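Who is the interval for?
By Babita Uniyal
August

Saw four shows in nine days last month and came out of three of them wanting to talk about the same thing, and it wasn't the acting. It was the interval. Where it went, why it went, and who decided we'd all be better off without it.

You know the sign by now. Taped to the theatre door, usually in small type. 95 minutes, no interval. No readmission. Sometimes it's 110. At Podeo in the spring it was two hours and five minutes straight through, on bench seats, and the woman next to me gave up at the ninety minute mark and climbed over 5 people to get out. She didn't come back. She couldn't, see sign.

I get the argument. I've had it put to me by directors in foyers for years. The interval breaks the spell. People check their phones, remember the babysitter, lose the thread. Fine. Some plays really are one long held breath and I wouldn't want anyone to cut into them. Cavon did a two-hander last winter, a mother and son in a parked car, seventy minutes, and if the lights had come up in the middle of that I'd have thrown something.

But that's seventy minutes. And it was written that way. What I object to is the three act play with its joins sanded off so the whole thing can be run like a train. Somebody wrote those act breaks. They put a curtain line there, a good one usually, and it was meant to hang in the air while you queued for a drink and argued about whether the husband knew. Now it hangs for a second and a half while two stagehands in black shift a sofa.

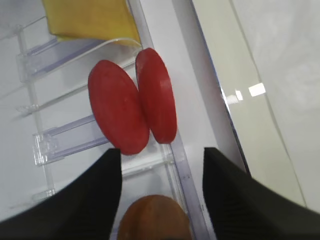

Sadeghi, the new one at the Plutotora, is the worst case I've seen. A family dinner play, big cast, lots of crockery, runs well over two hours and not a breath in it. The first half is terrific. Then comes the moment when the eldest daughter walks out on the meal, the stage goes quiet, and every bone in your body knows this is the break. It isn't. On we go into the kitchen for the small hours stuff, the brother standing at the open fridge picking at what's left, and I ask you, at that hour of the evening, with no dinner in me, what did they think I would be looking at? I wasn't listening to his big speech. I was thinking about my own fridge, white and bright, a couple of thick red rounds that could be tomato and something brown and domed below them that might be bread or might be a potato and I wouldn't have cared which. I missed the confession. Had to ask a stranger on the stairs what he'd confessed to.

And it is a good speech, I've since read it. That's what annoys me. The actor was working his guts out and half the stalls were shifting from one hip to the other.

There's also the money, which theatres never mention when they're talking about spells. I'd have thought the bar was worth having. A full house at the Plutotora is 331 seats and you'd expect a fair few of those to want a glass of something. But skip the interval and you can send the bar staff home early, get the building locked up sooner, start later if you like. Maybe it adds up. I don't know, I'm not an accountant. Just say so if it does. Don't tell me it's about the integrity of the work.

Then the people who simply can't do it. My mother is eighty-one and has been going to the theatre since before I was born, and she now rings ahead to ask the running time before she asks what the play is. Anyone with a dodgy back or a dodgy bladder, anyone diabetic, pregnant. They're not asking for much. Fifteen minutes and a door that opens both ways. We spend a lot of breath in this business on who feels welcome, and then we lock them in - or out.

I'd miss it for another reason too. The interval is the only time an audience gets to be one. You hear things. At a dreadful Chekhov years ago I stood behind a couple who were loving it, properly loving it, he was explaining the sister to her with his programme rolled up like a baton, and I went back in and watched teh second half differently. Still didn't like it much. But I watched it through their eyes for a bit and it was better than mine.

So put it back. Not everywhere, leave the car play alone. Anything over a hundred minutes, I'd say, and anything where the writer has gone to the trouble of leaving a gap. The spell will hold. If it doesnt survive a choc top and a queue for the ladies then it wasn't much of a spell.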